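Gakdale Club Nights data card

Hi! I put this set together from the score sheets of our table tennis club in Gakdale, mostly because I got tired of squinting at them. It holds 61 evenings of play, one row per game, typed up by me at the kitchen table. Štefánia Rusnák checked my typing against the paper and caught plenty (thank you!).

Please don't expect anything fancy. It's a plain spreadsheet saved as text, and it opens in whatever you've got. A red paddle case like the one on the table is pretty standard kit at our place, so there's a column called "own_paddle" that says yes or no.

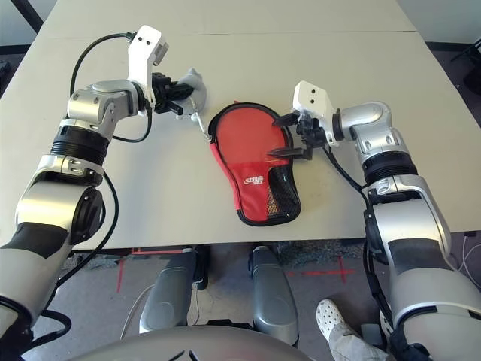
What's in the columns

night: a running number, starting in November
player_a, player_b: nicknames only
score_a, score_b: final points for that game
own_paddle: yes, no or blank, for player_a only
notes: whatever was scribbled in the margin

Blank means the sheet was blank. I didn't guess. Nights 8 and 9 got mixed up on paper, so treat those with some care.

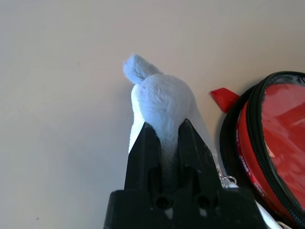 Nicknames were the hard part, because people change them all the time and spell them however they like. I merged the ones I was sure of (Hrnčiar and "Hrnc" are the same person) and left the rest alone. A couple of regulars picked names that sound like stuffed animals, the pale fuzzy plush sort, so if you run into "Bluebunny" or "Fuzz" in player_b, those are real players and the rows should stay in. Version 2 fixes the spelling of Rirnico, who was in there 2 ways before.

Use it for anything you want, and send me a note if a score looks off. I still have all the paper.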